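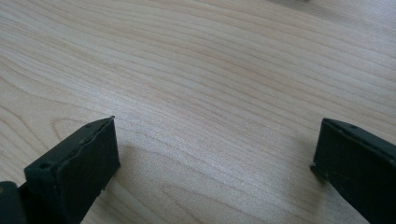
4. Adding a restaurant stop to your trip

Use this section once you have created a trip (section 3) and the Garnel app shows it on the home screen. A restaurant stop holds the address, opening hours, booking details and your own notes, and it stays on the phone when you have no signal.

4.1 Add the stop

1. Open the trip and tap the day you want.
2. Tap Add stop, then Food and drink.
3. Type the name of the restaurant. If it is listed in the Cikside directory, select it and go to step 5.
4. If it is not listed, tap Enter by hand. Fill in the name, street and city. The other fields can be left blank.
5. Set the arrival time. Garnel uses the local time of the destination, whatever your phone is set to.
6. Tap Save.

Note: Small bars and market stalls are often missing from the directory. You can drop a pin on the map instead of typing an address. Press and hold the map for 2 seconds to place the pin, then drag it to the right door.

4.2 Attach a booking

1. Open the stop and tap Booking.
2. Enter the confirmation number exactly as it appears in your email, including any letters.
3. Enter the party size and the name the table is under.
4. Tap Attach.

The stop now shows a green bar. A gray bar means the details are saved on the phone but have not yet been copied to your account.

Caution: Garnel does not make, change or cancel bookings. Deleting a stop removes it from your trip only - the restaurant will still expect you. Cancel with the restaurant first.

4.3 Save the stop for offline use

1. Connect to Wi-Fi.
2. Open the trip menu and tap Keep offline.
3. Choose Stops only, or Stops and maps. A city map can take up to 784 MB.
4. Leave the app open until the check mark appears.

Menus and reviews are not saved. If you need a menu offline, take a screenshot of it and add it under Notes.

4.4 Share the stop

Up to four people can share a trip. Each of them needs a Garnel account.

1. Open the stop and tap Share.
2. Choose View or Edit.
3. Send the link.

Anyone with Edit access can move the stop to another day. You will get an alert when this happens, but the app does not ask you to approve it.

4.5 If something goes wrong

Error 1511 when saving: the arrival time falls outside the dates of the trip. Change the time, or extend the trip under Trip settings.

Opening hours look wrong: hours come from the directory and may not cover public holidays or August closures. Call the restaurant to check, then tap Edit hours to enter your own.

Stop appears twice: this can happen when two people add the same place while offline. Open either copy and tap Merge. Notes from both are kept.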